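# Judges' buzzers and audience vote: set-up, section 4

Nuvomico show kit, as used for Dorkusow's Got Turns. Updated September 9, 2022. Replaces the sheet taped inside the lid, bin that one. 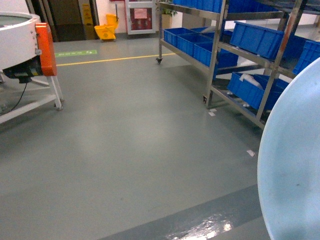 ## 4.1 Before you start

Read section 3 (power and stage plugs) first. Everything below assumes the rack is on and the stage is dead.

You need:

- the base unit, grey, with the two aerials screwed on
- four judge buzzers and their leads
- the gold buzzer (separate case, foam lined)
- the handset crates, 112 handsets in all, numbered on the back
- show laptop plus its own charger. Not the one from the box office
- the running order, final version, with act numbers
- gaffer tape, pen, spare batteries

Allow an hour for a heat. More for the final because the gold buzzer gets tested with the confetti people.

**Caution:** confetti cannons stay unplugged until 4.7. The base unit sends a short pulse on its trigger socket when it's switched on. Short, but long enough.

## 4.2 Base unit

1. Put the base unit at the sound desk, aerials upright, off the floor. On top of the amp rack is no good, it gets hot and the handsets at the back drop out.
2. Mains lead in. Leave the switch off.
3. Data lead from LAPTOP socket to the laptop. Left-hand port. The right-hand one works till you open the lid fully and then doesn't.
4. Stage lead into BUZZ IN. It's keyed, goes one way up. If you're pushing hard you have it upside down.
5. Trigger socket: leave empty for now.
6. Switch on. Green light steady after a bit. If it's flashing, see 4.9.

Note: channel. The unit starts on whatever it was on last time. At Arnlow Hall use channel 8. The radio mics sit either side of the others and the stage manager's headset wipes out the rest. Hold CHAN until the display blinks, step up or down, let go. Wait for it to stop blinking before you touch anything else.

## 4.3 Judge buzzers

Left to right is as seen **from the audience**. Judge 1 is audience left. This has been wrong on at least one semi-final and the wrong X lit up over the wrong head, so please.

1. Lay the four buzzers on the desk in order. Number is on the underside.
2. Run each lead down through the hole in the desk and along the back rail. Tape every arm's length.
3. Plug into the stage box, 1 to 1, 2 to 2 and so on. Turn the collar till it clicks.
4. Open **Buzzers > Test** on the laptop.
5. Press each buzzer, one firm press in the middle of the dome. The matching square goes red on screen and its X lights above the stage.
6. Press all four together. All four X's should light and the loud klaxon should play once.
7. Click **Clear**. All off.

If two X's light from one press, the collars are loose. Do them up again before you go hunting for anything clever.

**Note:** a buzzer only counts once per act. Second press from the same judge does nothing. Tell the judges this, some of them hammer it, and the dome does crack.

**Note:** guest judge on the panel? Swap the name in **Buzzers > Names**. Don't swap the actual buzzers over.

## 4.4 Gold buzzer

Not a fifth judge buzzer. It skips the vote altogether and puts the act straight through, so it has its own arming switch.

1. Stand it centre of the desk, between judges 2 and 3.
2. Lead goes to GOLD on the stage box, the yellow collar.
3. Check the arming switch on the laptop screen says **SAFE**.
4. Press the gold buzzer. Nothing should happen. Nothing at all. If you get music, stop and see 4.9.
5. Set to **ARMED**. Press again. Fanfare, gold wash on the lights, act marked THROUGH.
6. Back to **SAFE**.
7. Remove the test act from the results (**Results > Undo last**). Easy to forget and then act 1 turns up on the final list before they've sung a note.

One gold press per show. After that it locks itself until you start a new show file. Auditions only: tick **Allow more** and type how many. In the semis and final leave it unticked whatever anyone shouts down the headset.

## 4.5 Loading the acts

1. **File > New show**. Name it with the round and the house, e.g. SEMI 2 EVENING.
2. **Acts > Import** and pick the running order. It needs three columns: number, act name, type.
3. Check the list by eye against the printed one. Long names get chopped at 31 characters on the big screen. Dance troupes are the worst for this. Type a short version in the **Screen name** box.
4. Drag to reorder if the order's changed since. The act number stays with the act, it doesn't renumber. That's on purpose: people in the hall vote by the number in their programme.
5. Save. Then save a copy to the stick.

An act pulls out: right-click, **Withdraw**. Don't delete. Deleting shifts every vote below it up by one and you can't undo once voting's been open.

Two acts joining up as one for the final (it has happened): withdraw both, add a new one at the bottom with a fresh number. Programme will be wrong, get the host to read the new number out twice.

## 4.6 Handsets

1. Open the crates, leave handsets in their slots.
2. On the laptop, **Handsets > Wake all**. Screens come on row by row.
3. Look down the list for anything red or amber. Red is missing. Amber is low battery.
4. Change the ambers now. Two AAA's, springs are fiddly.
5. Red ones: pull it out, hold OK and the down arrow together, let go when it says JOIN.
6. Do a dummy vote. **Vote > Practice**, press 1 on a handful of handsets from different crates, check they show up.
7. Hand out at the doors from lowest number up. One per seat in the front blocks, rest on request.

The rest of the house votes by text. Text votes are switched on in **Vote > Sources** and show as a seperate bar. The free bundle stops at 1,000 messages a night. After that they queue and come in late, which in a final is no use to anybody, so top up in the afternoon via the Srivastava account page. Login is in the desk folder.

**Caution:** don't leave Practice on. Practice votes look just like real ones on the host's screen and go nowhere. The banner along the top should be **blue** for a real vote, orange for practice. Look at it every time.

## 4.7 Full run with the stage

Needs: stage manager, lights, someone stood in as an act. Cannons plugged in by the effects crew only, and only once you have told them the base unit is already on.

1. Gold to **SAFE**. Say so out loud on headset.
2. Trigger lead into the TRIGGER socket.
3. Start the show file, act 1. Name comes up on the big screen.
4. Three judges buzz. Three X's, act carries on.
5. Fourth judge buzzes. Klaxon, lights drop, music fades. The fade is automatic, sound desk shouldn't touch the fader.
6. **Next act**. X's clear by themselves.
7. Open the vote, give it a minute, close the vote.
8. Check the results screen shows on your laptop and **not** on the big screen. If it's on both, press F6.
9. Gold to **ARMED**, one press, with cannons if effects are happy. Without if they're not.
10. **SAFE**. Undo last. New show file for the night.

Do step 8 twice. Showing the hall who's won before the host has opened the envelope is the one mistake this kit makes very easy.

## 4.8 On the night

- Open the vote on the host's words "your vote is open", not on the cue light. Cue light goes early.
- Close when the clock says zero. No extra time for the balcony.
- Wait for the **Counting** wheel to stop. Late texts are thrown out, handsets are checked for double presses.
- Ties: the top of the screen goes yellow and says TIE. Panel decides. Open **Results > Judges' vote**, each judge presses once for the first act named, leaves it alone for the second. Two all, it goes back to the audience figures with the text votes taken off. Still level, producer's decision, type it in by hand.
- Print two copies of the result. One for the envelope, one for you.
- Host reads third, then second, then winner. Screen order follows the **Reveal** button, one press per place. Don't double click. A double click reveals two.

Recap clips run off the other laptop and are nothing to do with this kit. If the recap shows the wrong act, ring video.

## 4.9 When it goes wrong

**Green light flashing on base unit.** Aerial loose or no laptop. Check both, off and on again.

**Buzzer dead.** Swap its lead with the spare. Still dead, swap the buzzer. Still dead, press the judge's square on the laptop when they hit the desk. Needs watching but it's fine for one act.

**Gold fires on SAFE.** Unplug the yellow collar. Carry on without it, tell the host and the producer. Don't try and mend it mid show.

**Handsets drop out at the back.** Channel has moved or the base unit's been shifted. See 4.2.

**Laptop freezes during a vote.** Leave the base unit ON. It keeps the votes. Restart the laptop, open the same file, choose **Collect**. If you switch the base unit off they're gone and you have to run the vote agian, live, with the host filling.

**Big screen shows last year's acts.** Old show file. Close it, open the right one. Last year's are kept in the folder marked January, leave them there.

## 4.10 Packing down

1. Save the results to the stick before anything is switched off.
2. Gold to **SAFE**, trigger lead out, tell effects.
3. **Handsets > Sleep all** once they're back in the crates. Check for gaps in the slots, look under the seats.
4. Base unit off. Let it cool a few minutes before it goes in the case.
5. Unscrew aerials, they snap otherwise.
6. Coil leads loosely, tape off them, don't wrap round the buzzers.
7. Write any faults on the card in the lid.

Section 5 covers the big screen and lower captions.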